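Workshop notebook, adhesives and finishes bench
Wednesday, July. Entered by Nattawut Chaimongkol

Last updated: Wednesday, 4:40 p.m.

Purpose of entry: to record the second round of tests on cleaning tarnish from silver-plated clasps before repair. The first round used the Brikeck paste and was stopped when the plating on two clasps thinned at the hinge. The paste has been withdrawn from the bench until further notice.

The present round compares the Fileo dip, diluted to half strength, with plain calcium carbonate and distilled water applied on a cotton swab. Nineteen clasps were divided between the methods, with eight assigned to the dip and the remainder to the swab. All were degreased first and handled with nitrile gloves. Pieces with glued stones were excluded.
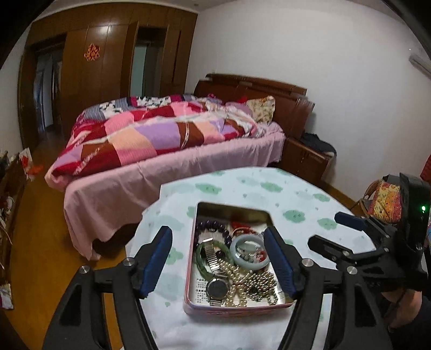 Dip time was held at 12 seconds. Longer exposure brightened the surface further but left a gray, slightly matte finish that took solder poorly. The swab method required over 12 minutes per clasp and gave a more even result, with some chalk residue in the engraved lines. Residue was removed with a soft brush under running water. It must be fully cleared before any heat is applied.

Haoran Yin examined both groups under the bench magnifier and reported no new wear on the swabbed pieces. Two dipped clasps showed a yellow cast near the spring. The cause has not been established. Incomplete rinsing is suspected, and the rinse bath should be changed more often than it was today.

Storage was also discussed. Mixed storage of plated and base-metal pieces continues to produce scratches, and clients frequently deliver items that have been kept together for years. Intake staff are asked to separate chains from rigid pieces on arrival and to record any tangles on the job card before work begins.

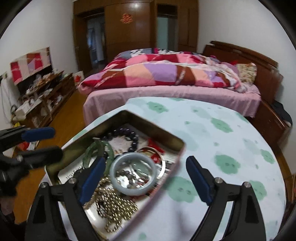
Bangles, beads and gold-colored chains kept together in one metal tin.

Still open: the Wulau anti-tarnish strips have not been tested. The Feng ultrasonic tank remains unsuitable for plated work at its present setting. The swab method is to be used for all client clasps until the rinse question is settled.

Comments

Haoran Yin: The yellow cast came off one clasp with a second rinse. The other is unchanged. I have left both in the tray by the sink.

Bench 2: Please state the brand of swab used. The ones in the drawer shed fibers into the hinge.

Nattawut Chaimongkol: The wrapper had been discarded. I will check the order sheet and add it to this entry.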